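Mundon Community Kitchen
Progress report to the Denska Fund, second period

1. Work since the last report

The main job this period was fitting out the small teaching room next to the kitchen. The old benches have gone and the table is in use. Amgate delivered the tableware in September, two weeks later than agreed, and the order was complete apart from one box of side plates, which they have credited. We chose plain white throughout so that breakages can be replaced singly.

The tablecloths are dark grey. We had budgeted for white but the laundry quote was too high, and people with poor sight told us at the first session that a white plate is much easier to find on a dark cloth. We have kept to this for all the table-laying sessions.

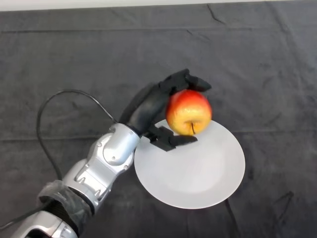 Fruit remains the simplest thing to start a session with. It needs no cutting or heating, and it can be set down and picked up again as often as people like. We buy apples weekly from Nechyporuk, who also supply the kitchen. The spend on fruit was 50 pounds for the period, against 90 pounds allowed. We would like to move the difference to cloths, as two have already been marked by the iron.

2. The table-laying sessions

Sessions run on Thursday mornings. The first exercise is one plate and one apple on a cleared cloth. Cutlery and a glass come in later weeks. We had planned to begin with a full place setting, but it took up too much of the hour and the slower groups did not reach the food at all. The shorter version leaves time for tea and for washing up.
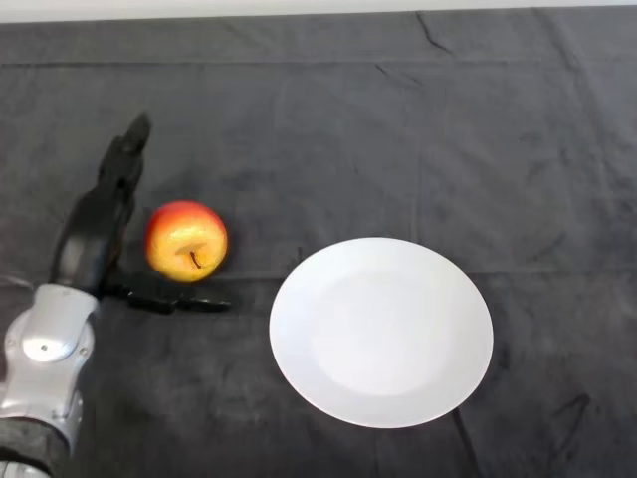

Apple and plate on the dark cloth, teaching room, Mundon.

The written instructions have been cut down to a single side and reprinted in larger type. Two errors in the earlier version, both in the section on glasses, have been corrected. A copy is kept in the drawer with the cloths.

3. The room

The walls were painted off-white at the start of the period. The skirting still needs a second coat. The door closer has been adjusted but is still stiff, and we have asked the landlord to look at it again.
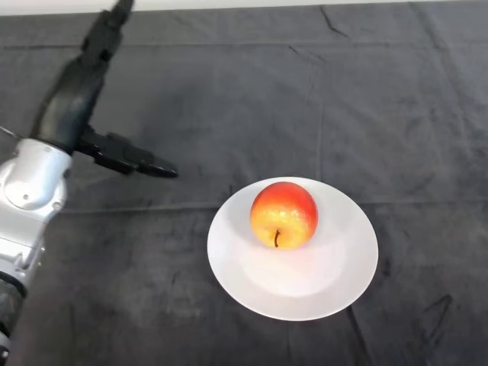
Storage is the remaining problem. The plates are kept in the main kitchen and have to be carried through before each session. A wall cupboard has been priced at 200 pounds including fitting. This was not in the original budget and we ask the Fund to consider it under item 3, where there is an underspend on furniture.

4. Next period

Cutlery sets to be ordered from Amgate. Cupboard to be fitted if approved. Soup to be added to the sessions once the deeper bowls arrive. Receipts for the tableware and paint are attached, and the fruit receipts will follow with the next claim.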